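4. Getting the table ready for a practice run

I wrote this part for new club members who already have the software going (if you don't, go back to section 3 and bug Finn Engelhardt, he's patient). It covers the Stirkton task, our warm-up for the December competition. You've got two arms, one table, and a bunch of glass that would very much like to roll away from you!

Before you start: the arms stay in pause while anybody has hands over the wood. Yes, even for a second. Yes, even if you're Rüdiger.

1. Say "hands in" out loud and wait for the other person to say it back.

2. Run a finger along the cables and tug each one gently. Anything that can snag on a rail gets moved now. I lost a whole afternoon last year to one cable hooked on a corner.

3. Open both grippers all the way from the Trernora panel, then close them, then open them again. Listen for clicking. A little whirr is fine, clicking means you go find Ghada Khasawneh.

4. Check the wrist view on the monitor. You want the fingertips in it and a decent stretch of tabletop past them. 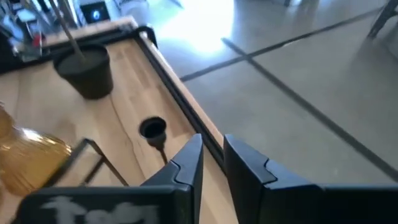

5. If the view is soft, wipe the lens with the gray cloth from the drawer, never your sleeve. Then move the wrist slowly to the home pose and give it 10 seconds before you decide it's still soft. I always judge it too early and end up wiping the thing twice.

6. Put the plant near a corner. It's an obstacle, so the arms have to plan around it, and we move it between rounds to keep everybody awake.

7. Lay the board down at an angle and stand the amber flasks along the lip. Keep them upright and don't wedge them.

8. Set the pale flask and the black round pieces out on the open wood. Leave enough space for a gripper to come in from the side.

Note: Anneliese Kohlhase likes the board turned way more than I do. Either works, just write down which one you used, or your scores won't match anybody's. 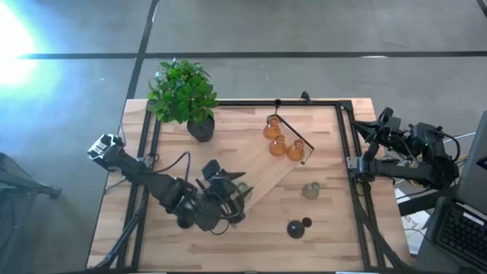 Fig. 4-2. Table set for the Stirkton task, both arms in view.

9. Say "hands out," step back behind the tape, and release the pause.

10. Run the first pass at 40 percent speed. If you get 3 clean passes in a row you can bump it up, but go easy (I mean it, glass is the biggest line in our budget after pizza).

Caution: if a flask tips, hit pause first and grab second. I know your hand wants to do it the other way. Broken glass goes in the metal bin, and you check the fingers for chips before the next run.

Scoring sheets are in section 5.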